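Clendex grip fault

The Clendex grip fault was a defect in the control software of the Clendex, a hand-held parallel gripper sold by Flivport for recording household pick-up tasks. Affected units logged a grip as secure while the fingers were still moving. Flivport described the problem as minor, a claim it has never backed with published data. 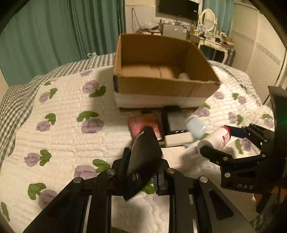

The fault was first reported in August by Nadiia Sydorenko, a tester at Chornovol, who found false grip entries in 228 of 2326 recordings. Flivport blamed worn finger pads. That account fits poorly with her notes, which list failures on new pads too, mostly with rounded items such as a white cylindrical bottle lying on its side between the jaws, on a quilted bedspread. Flat boxes gave little trouble.

A software update, version 11, was issued in January 2024. Flivport says it cured the fault. The only outside check, by Fedgate, covered 220 grips on a hard bench and used no bedding at all.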